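设备采购这件事，要从最不起眼的地方算起
——与 Wurnia 公司设备规划负责人 Kausar Memon 的一次长谈

约 Kausar Memon 聊天并不难，难的是让她坐下来。我到 Wurnia 的时候是上午，她正抱着一叠报价单在走廊里和人说话，看见我，远远地扬了扬手里的纸，意思是再等一会儿。这一会儿是一壶茶的工夫。茶是她的同事 Adeel Warraich 泡的，他在这里负责现场调试，说话比 Kausar 慢得多，后来我们三个人坐在一起，常常是她说了三句，他才把第一句补完整。

Wurnia 做的是小件物品的整理和分拣，客户多半是开网店的手工作坊、文具商，还有两家做礼品的。东西小，样子杂，批量也不大，放在从前，这样的活儿是没有人会想到用机器来干的。公司这两年开始往这个方向走，先从手持夹爪入手，由人拿着夹爪把一件件动作做出来、记录下来，再谈后面的机械臂。Kausar 管的就是这一摊的钱：买什么，买多少，什么时候买，坏了怎么办。

“我原来是做仓储的，”她说，“做仓储的人有个毛病，看见什么都想问它占多大地方。所以他们第一次把机器人方案拿给我看，里面全是速度啊、精度啊，我翻到最后一页，问的第一个问题是，这个桌子放哪儿？大家都笑了。可是桌子真的没有写进去，预算里一张桌子都没有。”

她讲起第一份预算，语气里有一点心疼，也有一点好笑。那份预算做在前年十二月，赶着年底交上去，整份表格只有一页，几乎所有的钱都落在机械臂这一行。夹爪写的是“附件”，备件写的是“视情况而定”，培训那一栏干脆空着。表格交到她手里，她看了一个晚上，第二天早上退了回去。

“不是说他们做得不认真，”她连忙替同事解释，“工程师写预算，写的是让机器动起来要花多少钱。我要看的是让它一直动下去要花多少钱，这两个数字差得很远的。就像养一匹马，你不能只算买马的钱吧，你总得有草料，有马掌，有一个愿意半夜起来看它的人。”

Adeel 在旁边点头，说那个半夜起来看它的人就是他。

我请他们从头讲讲，一套设备的钱到底是怎么分的。Kausar 把茶杯推到一边，在报价单背面给我画了一张图，画得相当潦草，但意思很清楚。她把钱分成四堆：第一堆是主机，也就是机械臂和控制部分；第二堆是末端，夹爪、手指、安装件，凡是会碰到东西的都在里面；第三堆是工位，桌子、灯光、地面、电源、托盘；第四堆是人，包括培训、加班和请外面的人来调试。

“大家都盯着第一堆，因为它贵，因为它好看，客户来参观也喜欢看。可是第一堆其实是最省心的，签了合同，验收了，有保修，它就在那儿。真正每个月从你口袋里往外掏钱的，是第二堆和第三堆。”

今年的计划里，他们给末端这一堆单独列了总额的 28%。这个比例是两个人吵出来的。Kausar 最初只肯给一半，Adeel 拿着几个月的更换记录来找她，一条一条念给她听。念到后来她说别念了，我加。

“我那天还没念完呢，”Adeel 说。

他是一个对夹爪手指有很多话可说的人。我原以为手指就是两块塑料，听他讲了一阵，才晓得里面的讲究：内侧那一面用什么材料，纹理粗一点还是细一点；顶上的盖怎么固定，螺丝孔开在哪里；手指和后面的臂怎么连接，连接的地方要不要嵌一个金属件。他说买设备的人往往只看张开多宽、能夹多重，而他拿到样品，先用指甲去刮内侧那一面的下沿。

“下沿最容易吃亏，”他说，“夹小东西要贴着桌面下去，你下得低一点，它就蹭一下。蹭一下没什么，一天蹭多少下，谁也不去数。等到边上起毛了，夹薄的东西就开始打滑，这时候大家都去怪程序，改了两天程序，最后换一副手指就好了。那两天的工时，你说算在谁头上？”

“算在我头上，”Kausar 说，“所有说不清算在谁头上的钱，最后都算在我头上。”

说到这里她站起来，要带我去看工位。工位离办公室不远，几步路，路上她还在讲桌子的事。关于桌面他们换过几次主意，有人主张要深色的，有人主张一定要哑光，供应商则劝他们买一种很贵的专用台面。她最后的决定是先用办公室里就有的普通桌子，把省下来的钱放到备件里去，等真正弄明白需要什么样的桌面再买。
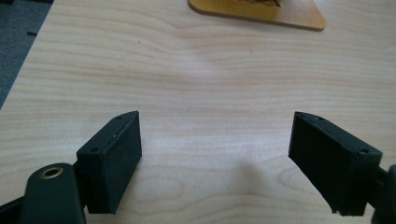

浅色木纹桌面上方张开的一对黑色夹爪手指，右侧手指内侧面的下沿略有磨损。

Adeel 指给我看的，正是他刚才说的那种下沿。磨损很轻，他不说我是一定会错过的，几点浅色的毛边而已。左边那根臂的上端有一圈黄铜色的嵌件，在一片黑里显得很亮。他说这样的细节他在询价单里都要求供应商写明，图纸上写清楚，报价里也要写清楚，哪些可以单独订，哪些只能整套换。

“这一句话能差很多钱，”Kausar 接过去说，“能单独换和只能整套换，你第一年看不出来，第二年就看出来了。我现在看报价，先翻到备件那一页。有的供应商根本没有那一页，我就打电话去要。要得来的，我们接着谈；要不来的，我就客客气气地说谢谢。”

他们前前后后接触过不少供应商，进到最后一轮的有三家。她愿意讲名字的有两家，一家是 Marovbridge，一家是 Eglītis，第三家她说还在谈，不方便。Marovbridge 的东西做得扎实，交货也快，缺点是什么都成套卖，像去饭馆吃饭只能点桌菜。Eglītis 的价格高一些，可是每一个小零件都有编号，一颗螺丝也肯卖给你，来信问问题，回信写得很长。

“回信长到什么程度呢，”她笑起来，“我问他们一副手指多少钱，他们写了两页，第一页在问我夹什么东西。我开始有点不耐烦，后来一想，这是对的呀，他们不知道我夹什么，怎么能告诉我该买哪一种呢？倒是那些马上就报出价钱来的，我要多留一个心眼。”

我问她最后选了谁。她说主机用的是 Marovbridge，末端从 Eglītis 订，两家的接口不完全一样，中间要加一个转接件，Adeel 自己画的图，送到外面加工。这种拼法在公司内部不是没有争议，有人觉得一家买齐最省事，出了问题只找一个人。她承认这话有道理，也承认头一个月确实有过两边互相推的时候，她在中间当传话的，电话打得嗓子都哑了。

“如果再来一次，我会在签合同之前就把两家叫到一起，让他们当着我的面把接口说清楚，谁管到哪一毫米，写下来。这个教训不贵，可是很累人。”

第一批手指他们订了 80 副。这个数字在会上也被问过，为什么要这么多？她的答案是，一部分装在正在用的夹爪上，一部分放在柜子里，还有一部分是准备拿来改的。Adeel 喜欢改东西，把内侧面的材料撕下来换别的，把前端磨薄，把盖子重新开孔，改坏了就扔掉。她起初看着很不舍得，后来专门给他列了一个科目，名字就叫“试坏”。

“财务的同事打电话来问我，‘试坏’是什么意思，是不是打错了。我说没有打错，就是试坏。你不给他这笔钱，他也会试的，只不过会从别的地方拿，到时候账上乱七八糟。你大大方方给他，他反而省着用。”

Adeel 没有反驳，只说今年还剩了一些。

谈到交货周期，两个人难得地意见一致，都说最容易被低估的就是时间。主机有货，下了单几个星期就到；手指要定做，材料要等，表面处理也要等，碰上节假日更说不准。他们现在的规矩是柜子里的备用手指低于 26 副就补订，不管当时忙不忙，不管下一季度的预算有没有批下来。这条规矩写在柜门内侧的一张纸上，是 Kausar 的字，笔画很用力。

“我父亲从前开一个小铺子，卖米面油，”她忽然说起家里的事，“他有一个米缸，缸里面画了一道线，米到了那道线就要去进货，哪怕那天下大雨。我小时候觉得他死板，下雨天还要推车出去，图什么呢。现在我自己也在柜门上画线了，我父亲要是知道了不晓得要多得意。”

我们又回到办公室，茶已经凉了，Adeel 去续热水。我趁这个机会问 Kausar，对那些规模更小的公司，手里只有一点钱，又很想试试自动化的，她会怎么劝。她想了好一会儿，先说她不爱劝人，然后劝了很多。

她的意思是，先不要急着买机械臂。手持的夹爪便宜得多，先拿在手里用，用上几个月，你就知道自己的东西里哪些好夹，哪些难夹，哪些根本不该夹。她说他们自己就是这样过来的，原先以为最难的是圆的、滑的，真做起来才发现软的、皱的、薄的更头疼。客户交来的样品什么都有，纸片、小袋子、干花干叶，一样东西有一样的脾气。这些经验变成文字写进采购要求里，供应商拿到手，谈起来就不一样了。

“你自己都说不清楚要夹什么，人家当然给你报一个最贵的、什么都能夹的。什么都能夹的东西，价钱是很吓人的，而且我跟你讲，它也不是什么都能夹。”

还有一条是关于演示的。去看供应商的演示，一定要带自己的东西去。她有一只帆布袋，里面装着从各个客户那里攒来的小物件，出差就带着。去 Flurnbridge 的展会那次，她在一个展位上把袋子一倒，问人家能不能夹这些，年轻的销售愣了一下，跑去把工程师叫来了。工程师倒是很高兴，蹲在那里跟她试了大半个下午，夹起来的和没夹起来的分成两堆，两堆都拍了照片。她说后来那家虽然没有成交，可是那个下午学到的东西，比看十本样册都多。

Adeel 端着水回来，听见我们在说展会，就插了一句，说她那天回来袋子里少了一个木头小鸟，一直到现在还念叨。

“那是我最喜欢的一个，”Kausar 说，“翅膀薄薄的，用来试手指再好不过了。”

接下来聊到明年。她正在做下一年的计划，桌上那叠报价单就是为了这个。主机不准备再添，先把现有的用满。工位要改，灯要换成可以调的，桌子的事也该有个结论了。Adeel 想要一台小的加工设备，自己做转接件，不用每次都送出去等。Kausar 还没有点头，她算过一遍，按现在的用量自己做并不划算，可是如果把等待的时间也折成钱，账就翻过来了。问题在于等待的时间怎么折，两个人各有各的算法。

“他按他的工资算，我按客户的交期算，算出来不一样，”她说，“我们约好下个星期再算一遍，各算各的，算完交换着看。”

“她的表格有七个分页，”Adeel 说，“我的只有一张纸。”

“他那张纸正反面都写满了。”

我问起培训那一栏，就是当初空着的那一栏。她很认真地告诉我，现在填上了，而且是整份预算里她唯一不许别人砍的。新来的人要先学会怎么换手指，怎么检查螺丝，怎么看内侧面的磨损，然后才轮到学别的。换一副手指不难，Adeel 做起来很快，可是他总有休假的时候。去年夏天他回家探亲，走的第三天就有一副手指松了，留在这边的同事不敢拆，隔着时差打电话，他在电话那头一句一句地教，他母亲在旁边以为出了什么大事。

“从那以后我就知道了，会换手指的人也是备件，柜子里也要有富余的，”她说完觉得这话不大好听，赶紧又补充，“我是说人手，人手要有富余。”

走之前我请她把那张画了四堆钱的图送给我，她翻过来一看，正面是 Eglītis 的报价，不能给。于是她又找了一张白纸，重新画了一遍，这回画得工整多了，第二堆旁边还添了一只小鸟。Adeel 送我到门口，问我回去是坐车还是走路，又问我要不要带一点茶叶。

（本文根据录音整理，文中引语经两位受访者核对。刊发日期：2024年9月21日，星期六）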